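## Setting a Place with Less

*December 13, 2022*

The Makard Institute for Home Studies has published its review of everyday tableware, a project that followed 32 households through a season of ordinary meals. The review was directed by Chun-yin Wan, whose earlier work dealt with kitchen storage. Participants were asked to record which pieces they reached for each day and which remained in the cupboard.

The results favor plain goods. Most families owned far more dishes than they used, and the pieces in daily service were seldom the ones bought for guests. Metal and wood appeared together at many tables, often acquired years apart.

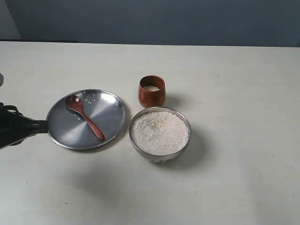
Rice, the most common dish in the household records, places modest demands on a table setting. A shallow plate is sufficient, provided it has a rim to push the food against. With a stainless-steel plate and a wooden spoon, the last few grains left on the metal can be gathered without scraping noise, a point raised by several parents of small children. A small wooden cup set beside the plate completes the place.

Care of such pieces is addressed in a separate chapter. The Institute advises that wooden items be washed by hand, dried upright and kept away from the stove. Steel may be washed with the other dishes.

Copies of the review are available at the Institute's reading room in Gremton. A companion display of tableware lent by the participating households opened there in November and remains open to the public on weekday afternoons.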